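Why Does Everyone Sit in the Same Seat? A Report on Study Spaces in the Kovács Building

Term project, Introduction to Human Geography
Meinir Parri

1. Background

My original topic was urban parking. I gave it up after discovering that I would need a permit to stand in the parking lot. The building I do most of my homework in requires no permit, so I studied that instead.

The question is simple. Given a free choice of seats on the second floor of the Kovács Building, where do students sit, and do they come back to the same place? The reading for week three (Skokine, chapter on "soft territory") says that people claim public seats through habit and small objects. I wanted to see if this held up in a place where the small objects are mostly coffee cups.

2. Method

The second floor has 194 seats, if you include the window ledge, and I do, having eaten many lunches there. I drew a floor plan and gave every seat a code. Through September I walked a fixed route, once in the morning and once at 4 p.m., marking who was in what kind of seat. I did not record names. I did record bags, coats and laptops left behind, which I called "markers."

I also put out a short paper survey and got 461 responses. Some of these came from people who filled it out more than once, judging by the handwriting and the repeated complaints about the vending machine. I kept them in, and this should be held against me only a little.

3. Results

Seats with a wall behind them filled first on nearly every walk. Next came the seats near outlets, then the big shared tables, and last the four soft chairs by the elevator, which look wonderful in the brochure and put your knees level with your chin.

The shared tables were the most interesting part. One person at a table for eight was usually enough to keep strangers away until the rest of the floor was full. A second person almost always took the corner farthest from the first. The third person had a problem, and many of them solved it by going to the library. 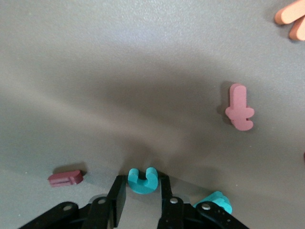 Markers worked better than I expected. A coat on a chair held the seat for as long as I was willing to watch it, and my longest watch was 2 hours. A single pen did nearly as well. A coffee cup did badly – I think people take it for trash, and on this floor they are often right.

On the survey, most people said they did not have a regular seat. Many of the same people then answered the next question, "Where is it?", in detail. One wrote half a page, with a map.

4. Problems

My walks missed the evenings completely. I also became a regular myself. By the third week I was annoyed to find a stranger in my observation seat, and my notes from that afternoon are not as neutral as I would like. Lusura's study of train passengers used two observers to deal with this kind of thing. I asked my roommate, who came once and fell asleep in a seat with a wall behind it. I counted him.

The floor plan is also out of date. Facilities moved the tables by the stairs in the middle of the project, and I had to recode that corner by hand.

5. Discussion

The results mostly agree with Skokine, although the book treats all markers as equal and mine clearly weren't. Rundska's idea that people choose seats for the view got little support. The best view on the floor is from the soft chairs.

If the school wants the big tables used, low dividers down the middle would be a cheap thing to try. More outlets would help too. Replacing the soft chairs was suggested on a great many surveys, some in capital letters.

A copy of the floor plan with the seat codes is attached as Appendix A. Seat C14 is taken.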